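Print this page | E-mail this article
Search articles Go Advanced

4.2 Toy storage and tidying at home

Families in Ludholm kept a diary for 38 days. Most stored soft toys in one open box.
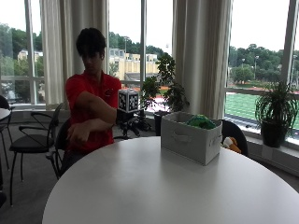
Ebihara objected that an open box only moves the mess, and that parents in her Agyeman survey still tidied up to 90 minutes a week. We found less, but our homes were smaller.

Plush toys were left out more often than blocks. 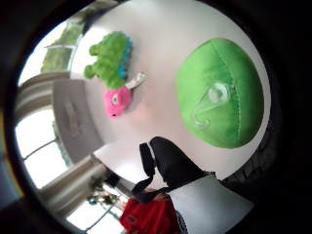 Kenza Ezzat

Figure 3. Soft toys on a round table.

Children under five put toys back when the box stood within reach. Lids made them stop. 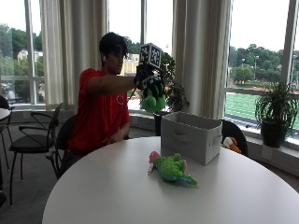 Labels had no clear effect in either of the 2 age groups, and most families dropped them by February.

Contact | Copyright Pokine Press | Back to top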